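What to do when your flight gets canceled because airspace closed

Quick version first, details below. Wrote this fast because people keep asking me the same thing.

1. Don't cancel it yourself
2. Get the cancellation in writing
3. Ask for reroute OR refund, pick one
4. Keep every receipt
5. File the claim the same week

Step 1. Sit on your hands

Airline hasn't canceled yet but you've seen the news. Do not hit the cancel button in the app. If you cancel, it's a voluntary change and you get whatever your fare rules say, which on a basic ticket is usually nothing. Wait for them to do it. Check the booking morning and night. Turn on text alerts if you havent.

Step 2. Get it in writing

Email, text, screenshot of the booking page with the word "canceled" on it. Screenshot needs the flight number and the time showing. Agents on the phone will tell you things that later don't exist in the file. Write down the name and the time of the call anyway.
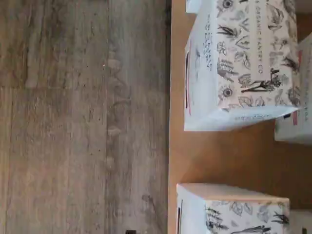

Before you call, get your paperwork in one spot. Booking code, ticket number (the long one, not the six letters), passport, card you paid with. Spread it all out on a table if you have to. Four white printed boxes side by side on a wood top would do it, one each for tickets, hotel, receipts and letters from the airline. Or envelopes. Whatever. Point is you can grab the ticket number while the agent is still on the line, because you may have waited 51 minutes to get that person and you don't want to go digging.

Step 3. Reroute or refund

You can't have both. Decide before you call.

Reroute makes sense if you really need to be there. Look up the options yourself first. Going around closed airspace can add 900 miles or more and sometimes a fuel stop, so a "direct" flight may not be direct anymore. Have two alternatives ready with flight numbers. Read them out. Agents are slammed and will often just take what you hand them.

Refund makes sense if the trip was optional. Ask for "refund to original form of payment." Say those words. If they say voucher, say no thank you and repeat. Vouchers expire, and a voucher on an airline that can't fly your route isn't much use.

Booked through an agency? Ugh. You have to go through them. My friend Ramil Villanueva booked through Merno, four seats, $1,975, and the airline and the agency bounced him back and forth until June. What finally worked was one email copied to both, with the cancellation notice attached.

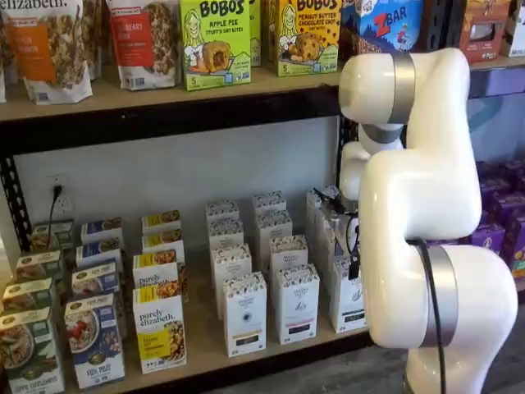 Same email works for most people. Keep it short. Booking code, date of flight, "flight canceled by carrier," amount, what you want. No life story. Give them a deadline to answer.

Step 4. Receipts

Hotel, meals, cab, phone charges. Take a picture of each one the minute you get it, the paper fades. What you get back depends on where you were flying from and who with, so read the carrier's page on it and your own policy.

Step 5. Insurance and card

Read the exclusions. A lot of policies leave out war and goverment action. Some cards cover you when the policy doesn't, so try both. If the airline just goes quiet, dispute the charge with your card company. Attach the screenshot from step 2.

Will update when I get a minute.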